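### 4.2 Equipment plan and budget for the home sites

The Ornstead budget was drawn up before any task list existed, and it assumed one set of tools per site. That assumption came from our bench work at Canuvholm, where the tables, lighting and objects stay the same from one month to the next. Homes are different. The furniture stays where the household wants it, the table may be close to a bed or a wardrobe, and nothing can be bolted down. We therefore rebuilt the budget from the tasks upward, starting with the ones that put the most demand on the hardware.

The plan covers 19 homes over 26 weeks, with up to 200 recorded sessions per task family. The task families are clothing, kitchenware, desk items and small personal items. The first three can be done with the standard fingertip pads. Small personal items were added in February at the request of the Bemodberg group, and they account for most of the changes described in this section.

**Figure 4.** Small-item task with hand-held grippers in a bedroom, in two views (a, b).

(a)

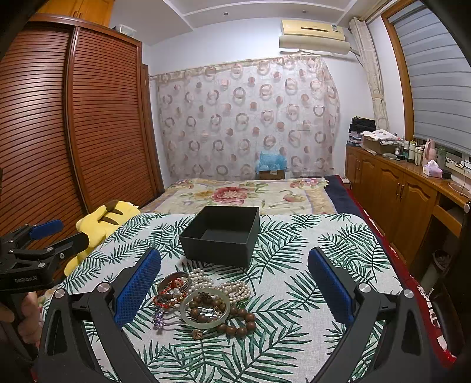 Fingertip pads are the first line in the revised budget. In the original plan they were treated as part of the gripper and had no line of their own. Small personal items change this, as the pads have to close on things of very different size and stiffness within a single session. The pile in Figure 4(a) has bangles, wooden bead bracelets, a braided cord and strands of pearls all lying across one another, and the smallest piece is a flower-shaped one at the bottom of the pile. A pad that holds a bangle well may be a poor choice for a piece that size. We now budget spare pads for every gripper and a second pad type for testing in this family only. The second type is left out of the plan for the other three families.

The number of grippers was the next question. Buying one per site would have kept the project within its first-year limit. Tangled items, however, usually need one tool to hold and one to pull, so the unit of purchase for this family is a pair. Spares were also costed as pairs at first. Lenuța Tănase pointed out in her review of the cost sheet that the left and right tools in our order are the same part, and a single spare gripper per site group would cover either hand. This change paid for the second pad type.

We asked Lavoie for prices on three options: purchase, lease for the full period, and lease with a purchase clause at the end. The full lease had the lowest cost in the first year but did not cover wear parts. With pads and pivot hardware added, it came out above purchase for any site group that runs the small-item family. We chose purchase for those groups and lease for the rest.

(b)

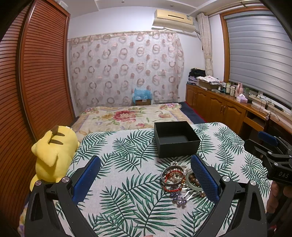

Props and containers were left out of the first budget entirely. They are cheap, but they need to be the same across homes if sessions are to be compared, and replacing them partway through causes more trouble than the price suggests. Our rule is to supply the container and to let the rest of the room vary. In Figure 4(b) the supplied items would be the open black box and the jewelry, while the bed, the louvered wardrobe, the yellow plush toy and the cabinet with its bottles and cloths would all count as the household's own. Printed tablecloths fall between the two groups. We decided to leave them to the household and to spend nothing on plain covers, on the grounds that the policy will later have to work over patterned surfaces such as the palm-leaf print in the figure.

Lighting was considered and dropped. Portable lamps would add a case to every visit and would need an outlet near the table. Money set aside for them was moved to storage and to a second charger for each site group.

Three costs remain uncertain. Travel between Canuvholm and Bemodberg depends on how the homes are grouped. Pad wear is known only from bench use, where small hard objects were rare. Operator time for resetting a tangled pile has not been measured in homes, and we have entered the bench figure multiplied by 2 until there are enough sessions to replace it. The cost sheet used for this section is the version of May 4, 2020.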